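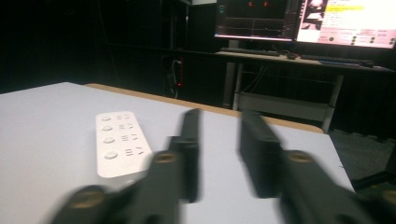 # Tabletop

A tabletop is the flat upper part of a table – the bit that gets used. Usually made apart from the legs and fixed on later. Can be solid wood, board, stone, glass or metal.

## Making

Solid tops are glued up from planks. They swell and shrink with the seasons, so the fixings need some play. Slotted brackets, mostly. Board tops stay flatter but the raw edge has to be covered, often with a strip of wood or plastic. The Kultitz works made board tops only, 3607 of them in its first year, all with a beech edge. Oosthuizen bought the works later and droped the beech.

## Colour

Pale tops show ink and coffee. Dark ones show dust and scratches. White and light grey are common in offices and shared workrooms, were they throw light back up from the surface. 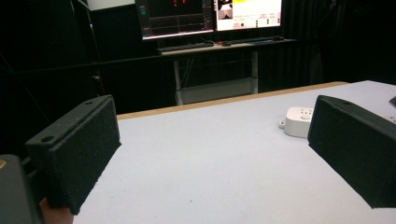 *Light grey-white tabletop, computer workstation behind.*

## Sizes

No single standard. The Uken range came in 2 depths, 49 cm and 58 cm, the smaller one meant for hallways. Komik sold a round top as well, for a short time – few were made.

## Care

Damp cloth, then a dry one. No scouring powder on painted or coated tops. Oiled wood wants fresh oil now and then, more often near a window. Rings from hot cups can sometimes be rubbed out of wax, rarely out of varnish.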